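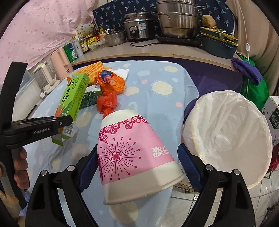 Paper cup between the pads, wasabi box behind it.

Dec 14, 2023

Worked on the grasp width estimator most of the day. The version from Monday treats the opening between the pads as the width of whatever is between them. That is fine for a box. For a paper cup it is wrong whenever one pad is against the wall and the other one is still standing off a little, and the planner then thinks it has a grasp and moves on to the lift.

I split it into two checks. The first takes the opening from the jaw joints, same as before. The second looks for the gap between each pad and the object edge in the image. If either gap is above threshold the state stays at "approach" and the lift is blocked. It took me until lunch to get the edge part stable. The print on the cup is the trouble. The pink band has dark flower outlines along the top and the segmenter kept taking that border for the rim. I turned down the weight on color and used the mask outline instead, and it stopped jumping.

Ran it over 1000 recorded frames after lunch. The old code called "closed" too early on 66 of them. The new code does it on 9. I went through those by hand and most have the cup tilted toward the lens, so the rim hides one side. Don't have a fix for that yet. Carla thinks we should keep the last good gap value for a few frames and let it decay. I'll try it, but I don't like holding old numbers in a contact check.

Clutter is the other problem. On the table with the patterned light blue cloth, the orange fruit net and the shiny orange wrapper get merged into one object, and the knotted red bag sometimes gets added to the cup because it is right behind the closed end. The planner doesn't care much about the net. It does care about the bag, because the cup then comes out far too long and the wrist angle is off. Kibet has a depth cutoff in the Emgate branch that might separate them. Asked him to send it over.

The green carton segments cleanly every time, even with the flap open at the bottom and another gripper overlapping it. The label reader gets わさび right too. It drops the small print on the side, but we don't use that.

Replay tool crashed twice on long logs. It loads the whole thing into memory before drawing anything. Changed it to read 30 seconds at a time and it opens quickly now. Should have done that in March when Bogdan first complained. Pushed the change and told him.

Call with Solberg at four, short. They want the contact state published as its own topic. Fine by me, it's a small job.

Tomorrow: the decay thing, Kibet's cutoff, then write a test for the tilted cup frames before I forget which ones they were.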